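Jodix card wallet, sage green: a robotics club review

I help out with an after-school robotics club, and for most of the spring our project has been card handling. Two arms, a pile of cards, get them where they belong. Sounds easy! We went through a lot of cheap card holders while practicing, and the one the kids keep reaching for is the sage green Jodix, so I figured it deserved a write-up from people who have been pretty rough on it.

I paid for it myself, and I bought a second one in July when the first got "borrowed" by my daughter. It's the book style, with clear sleeves that flip like pages inside a soft cover. The outside has a slightly pebbled feel and the stitching runs neatly around the edge. Ours has been opened and closed by grippers way more than any normal wallet ever would be (Lakshmi Rodrigues, who runs the club with me, logged 191 tries before she got bored of the spreadsheet) and not one stitch has pulled.
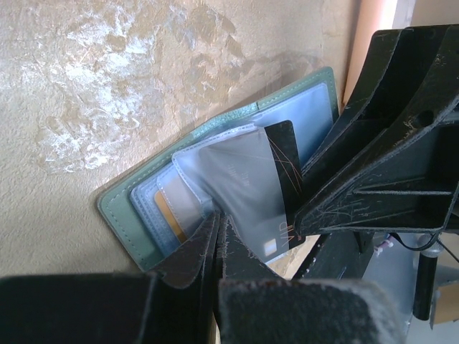 The sleeves are what you're really buying, so let me get picky about them. They're a bit frosted, which cuts the glare some, but you still get reflections under bright lights and our vision code hated that for the first couple of weeks. For human eyes it's fine. They bend easily and spring back most of the way. If you leave one folded over overnight it'll have a curl the next morning, and you have to press it under a book to get it flat again. A bank card goes in snug. Two in one sleeve is possible but then you'll be fighting to get either one out, and I say that as a person with thumbs.

We also tried a Taketholm, which has stiffer pages. The arms did better with it on page turns, but it has a snap closure that drove everyone up the wall, and the cover felt like a school binder. Harish Kaimal, one of our older students, still likes it better and has told me so at length. He's wrong about the snap, but he has a point that stiff pages are easier to separate. With the Jodix, static makes neighboring sleeves stick together, and the gripper would grab two at once on maybe every fifth try until we slowed the approach down.

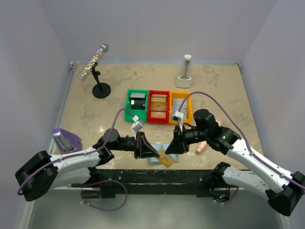
Sorting is the other half of the project, and it's where I got to see how the cards themselves hold up after living in the wallet. No scuffs that I could find, no cloudy film on the printing, and none of that sticky plastic residue the Asante sleeves left behind last year. Our rule is that cards go in colored bins along the back of the table, green, red and yellow-orange, and the students pick which kind goes where. The gold-yellow card is the one everybody wants to run, partly because it shows up so well against the light blue underneath. It's been in and out of that wallet all season and the corners are still crisp.

Complaints? The cover doesn't want to lie flat when it's new, so we lean it on something. And I wish there were a tab on the first page, even a tiny one, because finding the start with one hand is annoying (for me, never mind the arms). It's also a little fat in a back pocket once it's full.

I'd give it 4 out of 5. For regular people carrying regular cards it's an easy yes. For a club, get two, and budget a session or so for tuning your grip force before you let the younger kids run it. Lakshmi wants to try the Dornider with the zipper next, and I've already told her I'm not writing the code for the zipper.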